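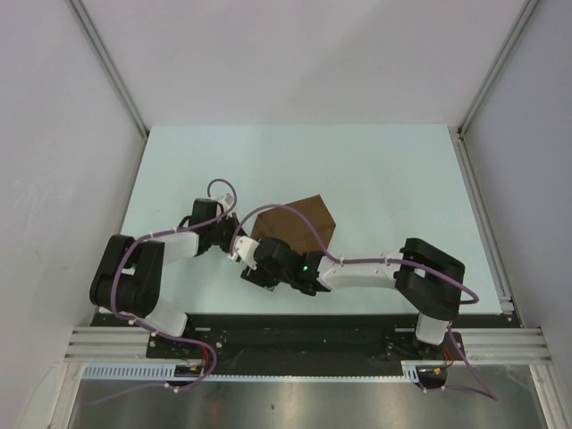
Site Surveyor, Clitden Bypass

The Doltton Roads Authority invites applications for the position of Site Surveyor on the Clitden Bypass, a two-lane highway linking Clitden with the river crossing at Robles. The route is 28 miles long and passes through 277 parcels of land, of which 53 remain to be acquired.

The surveyor will set out the centerline and drainage works, check earthwork quantities submitted by the contractor, and mark right-of-way boundaries ahead of clearing. The position reports to the resident engineer at the Robles field office and requires regular travel to the Prudora section, where the grade is steepest.

Applicants must hold a current surveying license and a valid driver's license, and must have at least four years of experience on road or rail construction. Familiarity with slope monitoring is preferred.

The appointment is for two years and may be extended. Field staff report at 6:30 a.m. during the construction season, which begins in April.

Send a letter of application, a résumé and copies of licenses to the Personnel Office, Doltton Roads Authority. Incomplete applications will not be considered.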